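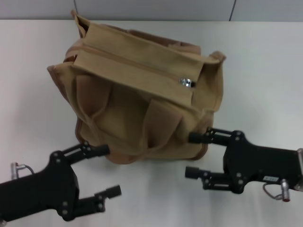
3.2 Bag type and resting shape

Unstructured bags were treated separately from framed luggage throughout the analysis. A framed case has one resting shape, and its openings can be located from its outline. A canvas bag with no internal frame has many, and the position of the zipper and pockets depends on how the bag was last set down. Of the 1,283 placements coded in the Eltbridge series, 400 involved unstructured bags, and the remainder of this section refers only to those.

Each bag was coded at rest on the tabletop, before any attempt to open it. Coding followed the Laver scheme with two changes. First, the orientation of the top panel was recorded relative to the long edge of the table and not relative to the person packing. Second, pockets were coded by the state of the opening edge (raised, flat, or folded under), with the volume of the pocket ignored. In pilot coding, Hopkin and Aquino found that volume judgments were unreliable on soft canvas, where a pocket may bulge because of its contents or only because of slack fabric. Disagreements on the opening edge were fewer and were settled by a third coder (Gethin).

The following features were retained for each placement: angle of the zippered panel, end at which the zipper pull rests, presence of loose fabric at either end of the panel, and depth of the main fold across the front face. Loose fabric at the ends was retained because a flap or corner lying near the zipper pull can be taken up with it, and the two then have to be separated before the bag can be opened. Deep folds across a front pocket were coded as a partial closure even when the opening edge was raised, as an item pushed into such a pocket tends to stop at the fold.

3.3 Surrounding surfaces

Bags do not rest on fabric-like surfaces in this series, and slip between canvas and a smooth top was expected to affect the final placement. Friction was not measured directly. Surfaces were instead described by finish, by the presence of joints, and by whether a joint was wide enough to hold a fold of cloth or a strap end. Plain panels with close seams were scored low on this last item. Open gaps were scored separately from seams, even where both occurred on adjoining panels.
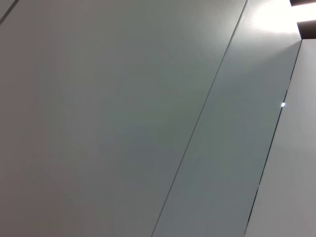 Figure 2. Smooth light gray panels with a narrow seam and, to its right, a darker gap between surfaces.

The distinction in Figure 2 is the one applied in coding. The seam was scored as a panel boundary only, and the darker line as a gap. Where the depth of a gap could not be judged, the entry was left blank and the placement excluded from the joint analysis in Section 4.

A surface without markings has a further consequence. Small changes in bag position are hard to estimate against a uniform background, and shifts below 10 mm were therefore not coded. Bevan and Intarasuk repeated the position coding on a subset of placements using the table edge as the only reference. Their values are those reported in Table 3.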